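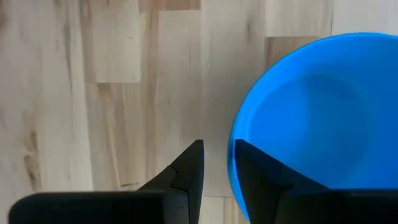

Verton community kitchen to reopen with new tables and bowls

The shared kitchen on Naqvi Street will reopen on 05/02/2020 with butcher-block work surfaces and a new set of plastic mixing bowls. It has been closed since November, when the old counters were taken out.

The Cloderel Fund gave $2,000 toward the work. Most of that went to the tabletops. The rest paid for shelving and for bowls in several colors – blue, yellow, white and pink among them – to be shared by the 17 groups that book the room.

Cupboard space is still tight, so the bowls will be kept nested, and groups are asked to stack them again before they leave. The pale wood should be wiped down after each session and must not be used as a cutting board.
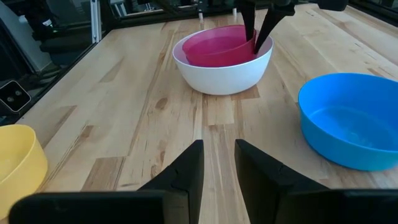

Faisal Khattak said he would have spent less on the tables and more on lids, as his baking class often has dough to cover overnight. Lids may be bought later in the year if there is money left.

Sessions will last 90 minutes, with 30 minutes between bookings for cleaning. Groups that had a regular slot before the closure will keep it. New bookings can be made at the Vuditz Road library desk.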